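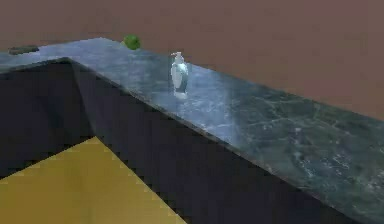

Halvard Fagerlund
Coordinator, Simulated Environments, Plultbridge Centre for Applied Automation

Gallery: Building the Golto Kitchen Set

14 Sep 2020

The Golto project gathers examples of everyday kitchen tasks for a learning system under development at Plultbridge. Each example is a short recorded episode in which an operator, working through a desktop controller, carries out one instruction in a simulated kitchen. The recordings are checked, labelled and passed to our partners at Griltthorpe, where the training is done.

This gallery opens with the corner counter layout, one of 14 layouts prepared for the present round of collection. Further layouts will be added as they are cleared for release.

Corner counter, oblique view

A soap dispenser stands on the long section of the marble counter, with a small round green object set back on the shorter section. The dispenser's clear body and white pump make it a useful test item, as its outline is harder to learn against a pale, glossy surface than against a dark one. The glare across the middle of the counter has been left in the rendering for the same purpose.

The low olive-brown item at the far left lies flat on the stone. Flat items of this sort are retained in the set as distractors – objects which are present in the kitchen but are not named in the instruction.

Notes on the collection

Operators are asked to complete 200 episodes for each layout. Starting positions are drawn afresh for every episode within limits set by the layout file, and the colours of the counter, floor and background are varied between batches. An episode is accepted when the final state matches the instruction and the operator has not paused for more than 11 seconds at any point. Rejected episodes are stored separately and labelled with the reason for rejection. They are not used for training at present, although Griltthorpe has asked that they be kept.

Instructions are written in plain language by staff who do not take part in the recording. A typical instruction names one object and one destination. Longer instructions, involving two objects in order, will be introduced in December if the review of the first round is favourable.

Cabinet faces in this layout are plain and do not open. Layouts with working drawers and doors belong to the Tangen series, which has its own collection guide and its own acceptance rules – operators moving between the two should read both before beginning a session.

Access

Partner organisations may request the layout files and a sample of 160 accepted episodes by writing to the Simulated Environments office. Requests should state the intended use and the name of the supervising staff member. Still images from this gallery may be reproduced in teaching materials with acknowledgement of the Centre.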